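About the Dakberg School

The Dakberg School is an independent day school for students in grades six through twelve. It enrolls 330 students and employs 30 full-time teachers. The school is governed by a board of trustees and is run as a nonprofit corporation. It has no religious affiliation.

Our History

The school opened in a former seed warehouse on Barros Street with two classrooms and a borrowed piano. Its founder, Matilde Quintela, had taught Latin and history in public schools for most of her working life and wished to offer a course of study in which writing was taught in every subject. The first class was made up of eleven students. Science was taught at the kitchen sink until the second floor was finished.

The move to the present campus on Wotska Hill came after nine years on Barros Street. The land was bought from the Bretano family, whose orchard still runs along the north fence, and the main building carries their name. The original warehouse was sold, although its front doors were kept and now hang at the entrance to the library.

Ms. Quintela retired as head of school and was followed by Henrique Vieira, who served for fourteen years and added the upper grades. The current head of school, Dexter Baptiste, joined the faculty as a teacher of mathematics and continues to teach one section of ninth grade algebra.

What We Teach

All students take English, mathematics, science, history and a foreign language in every year. Languages offered at present are Spanish, Portuguese and Latin. Students in grades six through eight also take music and studio art. From ninth grade on, they choose one of the two and may add a second elective if their schedule permits.

Writing remains at the center of the program. Each student keeps a bound notebook in every class, and the notebooks are read by teachers on a regular schedule. In the spring of eleventh grade, students begin a long paper on a subject of their own choosing, which they complete and defend before three members of the faculty in the following fall. Recent papers have dealt with the county water board, the grammar of sea shanties, and the price of bread in wartime.

The school does not rank its students. Letter grades are given from eighth grade on. Families of younger students receive written reports twice a year, and all families are invited to meet with teachers in November.

The Library

The library holds a general collection and a smaller local history room, which is open to the public by appointment. The local history room contains maps, farm account books, and 661 letters given by the Bretano family. Lukian Shevchuk, the librarian, supervises a group of students who copy out and index the letters. Their work may be read at the front desk.

The School Day

Classes begin at 8:15 and end at 3:20. The main class periods are 90 minutes long, with a shared lunch at midday. Students eat at mixed-grade tables, and seating changes each month. Older students take turns serving, and teachers eat with the students at every table.

Clubs and teams meet after classes. The school fields teams in soccer, cross country, basketball and tennis, and no student who wishes to join a team in grades six through eight is turned away. The choir and the chamber orchestra each give a winter and a spring concert. A late bus leaves the campus at 5:30 and stops at Barros Street and the railroad station.
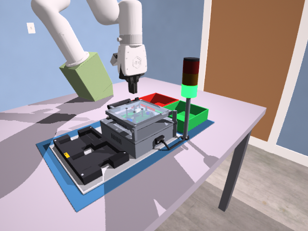 Students who remain on campus after classes and are not in a club or on a team are expected to be in the study hall, where a member of the faculty is present until the late bus departs. Quiet conversation is allowed in the adjoining lounge. Students in twelfth grade may leave campus once classes are over, with written permission from home.

Admission and Tuition

The school admits students chiefly in grades six and nine. Places in other grades open from time to time. Applicants submit a school record, two letters from teachers, and a sample of written work with the teacher's comments left on it. They also spend one morning on campus attending classes.

Financial aid is awarded according to need and is reviewed each year. Requests for aid are handled separately from applications for admission and have no bearing on them. Families are encouraged to speak with Rodrigo Nogueira, director of admission, before deciding that tuition is out of reach - many are eligible for more help than they expect.

Visiting the School

The fall open house will be held on Sun 22 November, from 1:00 to 4:00 in the afternoon, beginning in the main hall of the Bretano Building. Parking is available in the lower lot. Families who are unable to attend may arrange a weekday visit through the admission office, which is open whenever school is in session.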